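5.3 How much of the shoe-rack result should we believe?

The headline number for Chacko on the shoe-rack task is 93 percent. It comes from the scoring rule in the Urdale protocol, which we adopted unchanged so that our results could be set next to earlier ones. We now think the rule is too generous, and this section explains what happens to the number when it is tightened.

Under the Urdale rule, a trial counts as a success if the target slipper ends up on the rack and stays there when the hand lets go. The rule says nothing about which shelf, which way the toe faces, or where the other slipper of the pair is. A slipper dropped on its side against the back panel gets the same score as one laid flat next to its partner. We doubt that anyone who owns a shoe rack would agree with this. The rule was probably written for hands that could barely close on soft footwear, and at that stage it may have been a reasonable bar.

We therefore rescored the recorded trials under a second rule, which we call the pair rule. It asks for three things at the end of the trial: both slippers of the target pair on the same tier, toes facing the same way, and neither one resting on its side. Gertraud Camenzind and Pirmin Widmer scored every trial from video without seeing each other's marks, and Ferdinand Kuster settled the cases where they disagreed. Most disagreements were over toe direction, where the written rule left room for argument. Under the pair rule, success falls to 37 percent.

The drop is large, and we don't want to explain it away too fast. One reading is that the policy has learned to grasp and release, and has learned very little about arranging. The other is that it arranges well when the first grasp is good and badly when it isn't. The two readings predict different things. If the first is right, final orientation should have little to do with how the slipper was held. If the second is right, a grasp with the fingers over the top and the thumb against the side should end in a better placement than a grasp by the strap or the heel.

Our data lean toward the second reading, though less firmly than we would like. Grasps of the top-and-side kind (Figure 4) were followed by an upright placement more often than strap grasps were. But grasp type was never assigned. The policy chose it, and it chose the top-and-side grasp mostly when the slipper already lay lengthwise on the shelf. A slipper lying that way needs less turning, so the easier starting position may be doing the work that we would like to credit to the hand. We can't separate the two with the trials we have. A fair test would fix the starting pose and force the grasp, and we haven't run it.

Color and material raise a similar worry. White slippers and gray ones differ in our set in more than shade: the gray plush ones are softer and give way under the fingers. An earlier draft of this paper said that Chacko handles plush slippers more reliably. Gertraud Fankhauser pointed out that in training the plush slippers were also the ones most often placed on the upper shelf, where the arm has more room to move. We have dropped the claim. The lower tier sits under the overhang of the upper one, and any comparison that mixes the two tiers is hard to read.

The size of the training set deserves the same caution. Chacko was trained on 4000 demonstrations, and it is tempting to blame the low pair-rule score on a shortage of data. We see no strong evidence for this. The demonstrations were collected under the old rule, and operators were told that a slipper on the rack was a finished trial. Many of them stopped there. More demonstrations of that kind would teach the policy to stop there as well. Before anyone collects a larger set, the instructions given to operators should be rewritten, and we would expect that change to matter more than volume. That is a guess, and we mark it as one.

It is also fair to ask whether the pair rule is too strict. Rupert Holzer argued during the rescoring that a household would forgive a crooked slipper and would not forgive one left on the carpet. He may be right. A graded score would capture this better than either rule does, but it would bring in weights that somebody has to pick, and we have seen such weights picked after the results were in. We report both numbers and leave the weights out. Readers comparing Chacko with the Tola and Brullon baselines should keep in mind that those systems have only been scored under the older rule, so the gap between them and our 93 percent says nothing about pairing.

Figure 4. Shoe-rack task seen from the robot's head. The right hand holds a gray plush slipper on the upper shelf, fingers over the top and thumb against the side.

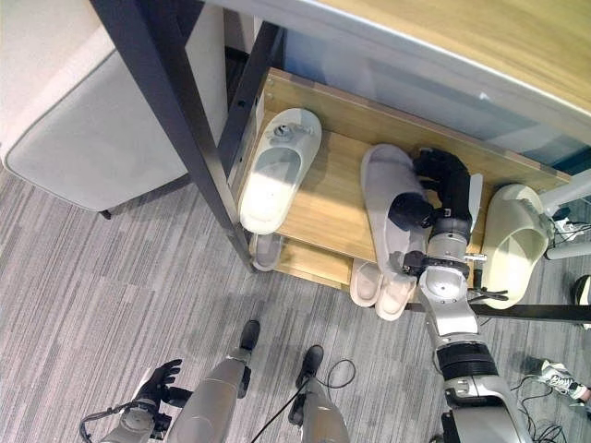 Why does the same policy score so differently under the two rules?

The older rule only asks that the target slipper stay on the rack after release, while the pair rule also checks the tier, the toe direction, and whether either slipper is on its side. A policy trained on demonstrations that ended as soon as the slipper was on the rack had little reason to learn the rest.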